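How to Buy a Used Car From a Private Seller and Get the Title Right

Pietrzak Auto Notes
Updated 30 January 2021

Quick one. Got asked again how the paperwork goes when there's no dealer. Did it myself last March, an old Oder wagon, 68 miles from home, two trips to the counter when it should have been one. So, steps. Your state will have its own forms and its own names for them, check before you drive anywhere.

Before you go look at it

Ask for the VIN over the phone or by text. Seller won't give it, move on. Run it through a history report, the paid kind. Read the title section first, the oil changes can wait. You're looking for salvage, rebuilt, flood, an open lien.

Ask three things while you've got them:
Is the title in your name?
Is it in your hand, or does a bank have it?
Is the registration current?

If the answer to the first is "well, it's my cousin's," the cousin needs to be there. In person, with ID.

At the car

VIN on the dash, VIN on the door jamb, VIN on the title. All the same, every character. Read them out loud if you have to. I had a 5 that was an S once. Well, VINs don't work like that all over, but the clerk typed it that way and it took weeks to undo.

Then the name on the title against the name on the license. Middle initial, junior, maiden name. If there are two owners look at the word between the names. "And" usually means both sign. "Or" usually means one can. Check your state on that, some read a slash differently.

Plug in a code reader. Mine's a Duditz, cheap, does the job. If all the readiness monitors say incomplete, codes were probably cleared recently. Means you don't know if it'll pass smog or inspection. Drive it more or knock something off the price.

Test drive with the radio off. Highway if you can. Cold start if you can get there before they warm it up.

Paying

Bank check or cash counted at the bank. Meet at the seller's bank, it's the easiest, the teller can notarize in a lot of branches too. Call ahead and ask, not every branch has a notary in.

Mine was 3000 asking, paid 2000 plus a set of winter tires I wasn't using. Put the real number down. Do not let anybody talk you into writing "gift" or fifty bucks on the form. The counter people have a book, they will look the car up, and it's your signature on there.

If there's a loan on the car, go to the lender together. Pay them, get the payoff letter, then the rest goes to the seller. The title comes later in the mail. Don't hand over the full amount on a promise.

Filling out the title

Blue or black pen. Press hard. No white-out, no crossing out, a single scratched number can void the whole thing and then the seller has to apply for a duplicate.

Order I do it in:
Odometer reading, no tenths
Date of sale
Price
Seller prints name, signs
Buyer prints name, signs

Stop there if your title has to be notarized, and leave the signatures till you're in front of the notary. This was my first wasted trip. Seller had signed it at the kitchen table the night before, all helpful, and the notary wouldn't touch it.

Photograph both sides when done. Phone is fine.

Bill of sale

Some states want it, some don't. Write one anyway. Two copies. Names, addresses, VIN, year, make, odometer, price, date, "sold as is", both signatures. Half a page. Plenty of free blanks online, just don't use one that has another state's name printed accross the top.

Seller's part

If you're the one selling: file the release of liability the same day. Online mostly. Until it's in, the tolls and the parking tickets can come to your house. Take the plates off if your state has them stay with the owner. Clean the glovebox out, old insurance cards, garage door opener. People forget the opener.

Cancel insurance after the release is confirmed. Not before.

Getting it home

Insurance first. Call with the VIN, most companies can add it in a few minutes, have them email the card. Then either a temporary permit or whatever grace period your state gives you with the signed title in the car. Print things. A dead phone is no help at the side of the road.

At the counter

Second wasted trip was mine, went to the Mirwood office with no proof of insurance. Drove back. So take a folder:
Signed title
Bill of sale
Your license
Proof of insurance
Smog or inspection slip if needed
Application form, filled out at home
A way to pay, some windows don't take cards

Take a number, sit down, re-read the application. I always find a box I've missed. Early mornings midweek have been quickest for me, month end is bad.

Before you leave the window, read the new registration. Name spelled right, VIN right, address right. Easier to fix now then in a month. 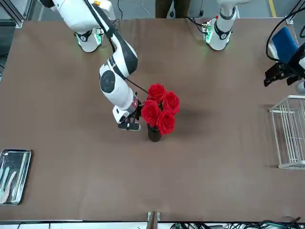
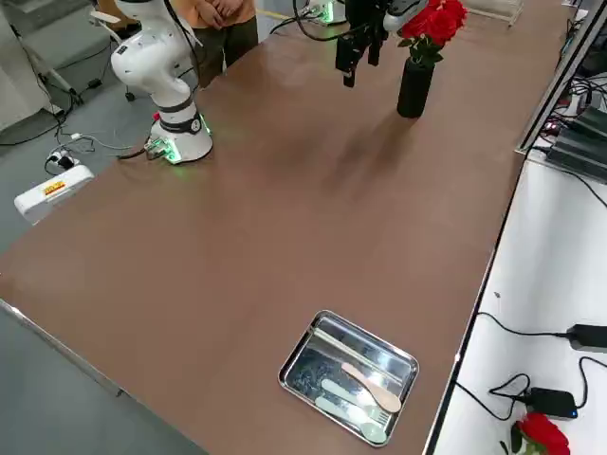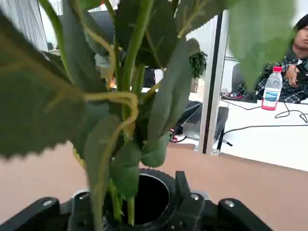
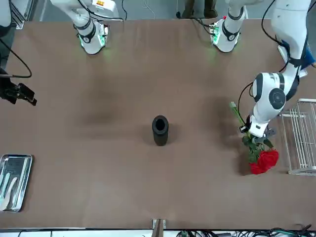

If the title gets lost

Only the owner on record can ask for a duplicate. So if the seller signed it over to you and you lost it before filing, you're calling the seller. Be nice. Offer to pay the fee. They'll need to fill out the duplicate form and then sign the new one to you all over again.

Damaged but readable, same thing mostly. Bring the pieces.

Out of state title

Expect a VIN verification. Somebody walks out to the car and looks at the plate on the dash, so bring the car. Ask what they'll accept for smog too, a slip from the old state might not count.

Allow extra time for the mail. Keep copies of everything till the new title's in your hand, then put it in a drawer at home, not in the car.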